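Door Week at Skemmont: the gallery

Hello again! I promised a few people I'd put something up from our oven work before March was over, and I've just about managed it (it's past eleven at night, but it still counts). If you're new to these pages, I'm part of the little Skemmont group, and what we've been up to lately is teaching an arm to open and close household doors without anybody telling it where the hinge is.

The method is Remigiusz Krawczyk's idea and we call it Cellodcombe, after the village where he thought of it on a very wet holiday. The arm gives a handle a tiny tug, feels which way it gets pushed back, and guesses the hinge from that. Then it tugs again and corrects itself. We allow it 4 tugs at most, and after that it has to commit to a path and go for it. No model of the appliance, no measuring beforehand, just a bit of polite pulling!

We ran 200 attempts in all, split between cupboards, a microwave and the toaster oven, and the toaster oven is the one I've grown fond of. It's a light thing with a door that drops forward, so if the arm pulls along the wrong curve the whole oven comes sliding towards you. Cupboards are screwed to a wall and forgive nearly anything. I'd love to say we picked the Toshiba after a long search, but Celina Ziółkowski had one going spare and it was the right height. There's a small round red thing on the rack as well, because the longer version of the task is to open up, fetch and close again.
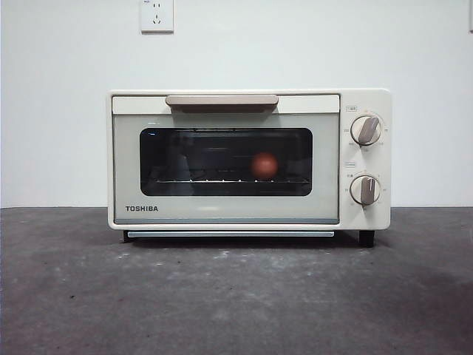
Naima Metwally wrote in to ask whether four tugs isn't rather generous, given that a person gets it in one. Her own feeling is that the first tug does nearly all the work and the rest only make us feel better, and she'd like to see the numbers with the limit set at 2.

Fair point, and we did try it! With two tugs the cupboards hardly changed, but the oven got noticeably worse, and the misses were nearly all the same sort: the arm decided the hinge was higher than it is and lifted when it should have been lowering. Weronika Kaczmarczyk plotted the guesses one after another and you can watch the hinge creep down to the right place by the third tug. I've asked her to tidy that plot up so I can post it (she says it's ugly, I say it's lovely).
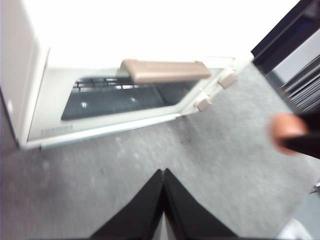

The wrist view is where most of my own time has gone. Cellodcombe doesn't need much from the camera, only a decent first guess at where the handle is, and after that it's all done by feel. But a decent first guess is harder than it sounds when the top of the oven glares pure white and the handle is a pinkish beige against a pale door. Our old finder liked strong edges, so it went straight for the dark glass and ignored the bar. Wiesława Stępień retrained it on tilted, overlit views and it now picks the bar out far more often. The knobs still tempt it now and then, being much the same colour.

Next up is the Urbańczyk fridge, with a rubber seal that fights back at the start and then lets go all at once. The first 6 tries are done and I'm still going through the force logs, so those will get their own page.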